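Filed under: Days Out, Tech

I took Thursday off work and drove to Prallholm for the open day at the robotics lab. My neighbor Lucyna Pawlak had a spare ticket. It was 14 dollars, and that included coffee and a sandwich.

The lab is on the second floor over a print shop. I had expected a big hall with machines moving around in it, but most of the work happens on computers. They build kitchens in simulation and run a robot arm in them. If it does badly there, no plates get broken.

Sota Nishimura ran the demonstration. He put one of the simulated kitchens up on a large screen and talked for most of an hour. The lab has 229 kitchen layouts so far, and the arm has to cope with all of them. Changing the cabinets or moving the stove can be enough to throw it off. He said small items near the edges of things are the hardest, and that lighting causes more trouble than he would like.

Somebody asked how many attempts they run in a day. The answer was 2548 on the day before, which was a slow one – a server had been down until lunch. A man behind me wanted to know when he could buy one for his house. Sota said he had no date to give him.
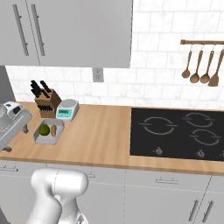
One of the simulated kitchens, with the white arm at lower left and the food tray on the counter.

I liked this kitchen better than my own. The wooden spoon, ladles and spatula hang from a rail over the cooktop, and I may do the same at home if I can drill into the tile without cracking it.

After the break Orvokki Jääskeläinen showed us how a new layout gets made. She starts with a plain counter and adds to it from a library of 700 objects. That part was slow to watch, and a few people left for the parking lot. I stayed until four. The next open day is in September and tickets go on sale at the front desk.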